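Kallalel Studio
Gallery: The White Table

Home | Rooms | Gallery | Rates | Contact

Posted 2/20/18

The white table is in the small room at the back of the Whitlock building, past the coat hooks and the sink. It is the table people book most, for sorting, for laying out small items before a sale, and for plain tabletop work. This page shows it with a few of the things that get used on it. The pictures are small, and there are only two of them so far. More will go up in May, when the second room is painted.

The room is 17 feet long and 9 feet wide. The table stands along the long wall with enough space to walk around three sides. There is one stool and a coat rack. The overhead light can be turned down with the dial next to the door. The blinds on the street side are fixed and don't open.

THE TABLE WITH THE MESH CUP

The top is matte white with a narrow strip of light wood along the edge. The black wire-mesh cup stays near the back. A pale blue piece with a short rounded handle and a wide flat head is lying on the left.

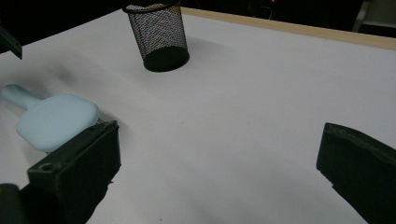 Comment from Nevance: The matte top is the reason I book this one over the front room. I sort beads and small hardware, and on the glossy table I kept losing the clear ones in the glare. Could you leave the mesh cup in the room for good? The last time I came it had gone to the front desk and I had to ask for it.

The cup is now on the room's list and stays there. If it is missing, check the shelf under the sink first. People tend to rinse things and leave them to dry on that shelf.

A few notes for anyone using the table for small parts. Please put a tray down for anything oily, such as hinges or sewing machine parts. The white top wipes clean with a damp cloth and a drop of dish soap, and both are kept at the sink. Scouring powder leaves dull spots, so we don't keep it in the building. Tape is fine if it is paper tape. Packing tape leaves a residue that takes a long time to get off.

Cutting is done on the green mat in the drawer. The mat is almost as wide as the table and needs to go back in flat, with nothing on top of it. It curls if it is stood on its side.

THE BLUE BOTTLE

The bottle is pastel blue with a matte finish and no label showing. It has a long, slender neck, and it is lying on its side with the mesh container behind it. Plain bottles in light colors do well on this table when the overhead light is turned down a little, and the shadows stay soft.

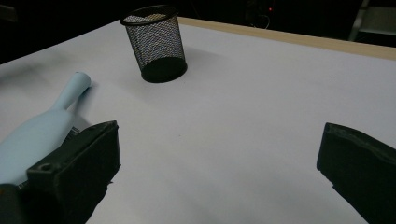 For anyone laying out bottles and jars, it helps to stand the tall ones at the back first and work forward. Round items roll if they are placed on their sides, and the floor in this room is tile. There is a box of felt wedges in the drawer with the cutting mat. Put one on each side of a bottle and it will stay where you left it.

Please empty anything that can leak before it goes on the table. The sink can take water and soap. Paint, glue and hair color have to go in the lidded bucket by the back door.

BOOKING AND KEYS

The back room is booked in blocks of 2 hours through the Conier desk on the ground floor. The desk will give you the door key and a small one for the drawer. Both come back on the same ring. The white table had 3,040 hours of bookings on the old paper calendar before we moved to the online one, and the top has been replaced once in that time.

Parking is behind the building. Use the side door after the front desk closes, and pull it until it clicks.

Back to Gallery | Next: The Front Room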